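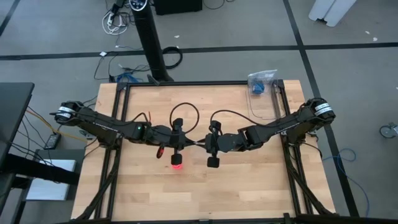 How long does an adult need to learn to sing in tune? "For most people it is a matter of months, if they come every week and sing a little at home," says Inês Brandão. "A few need a year. I have met very few people who could not do it at all."

She has led the Raltodo choir in Brotthorpe for nine years. There is no audition, and the only condition to join is that you are grown up. When I visited a rehearsal in January there were 40 singers in the room, and many of them had been told at school to move their lips and stay quiet. Inês hears this story so often that she now asks new members about it on the first evening.

"They remember the name of the teacher, the color of the door, everything," she says. "One man was 12 when it happened. He was a grandfather when he told me."

I asked her what she does with such a person. She does not give them a note and wait for them to copy it. She lets them make any sound they like, and then she sings the same sound together with them. In this way the new singer hears how it feels when two voices match. After that she moves her own voice up by one small step and waits.

"Usually they follow me. If they don't follow, I go back to them. It is my job to go back, because I am the one who knows the way."

The first song in every season is a round with three parts, which the choir learns by ear. Printed music comes later, and Inês hands it out with some caution. Half of the group reads well, she says, and the other half looks at the paper and forgets to listen. She has tried colored pencils, large print and lines drawn above the words to show where the tune goes up. The lines worked best, and some members still draw them although they can read the notes by now.

Lourenço Sampaio sings bass and joined three years ago. He came with his wife, who stopped after one season, and he stayed. "At the beginning I stood beside the strongest voice and I borrowed from him," he says. "Then he was sick before a concert, and I had to find my own note. I was a little angry with him." I asked if he found it. "Most of them," he said.

The concerts are a subject on which the two do not agree. Inês would prefer only one in the year, in a small room, with friends and family sitting close. Lourenço would like more of them and a proper stage. Last season the choir sang at the Sopacua hall, where the sound comes back from the rear wall a moment late, and the sopranos became slower and slower until the last verse was almost a different song. Inês tells this with her hands over her face. Lourenço thinks it was their best evening.

We talked also about breathing — a topic where she has changed her mind. In her first years she gave long exercises, up to 12 minutes, before anybody could sing a word. Now she starts with an easy song and corrects the breathing inside it. People arrive from work, they have carried shopping, they are tired. "They want to sing," she says. "So let them sing, and I will repair it on the way."

For those who practice at home she gives simple advice. Choose a song you have known since childhood. Start it lower than you think you should. Record yourself, but listen on the next day, when you are kinder. And do not sing along with the radio all the time, as the other voice covers yours and you don't learn much about your own.

The new season begins with two Portuguese songs and one which Lourenço has asked for every year. Inês has finally said yes, but in a lower key.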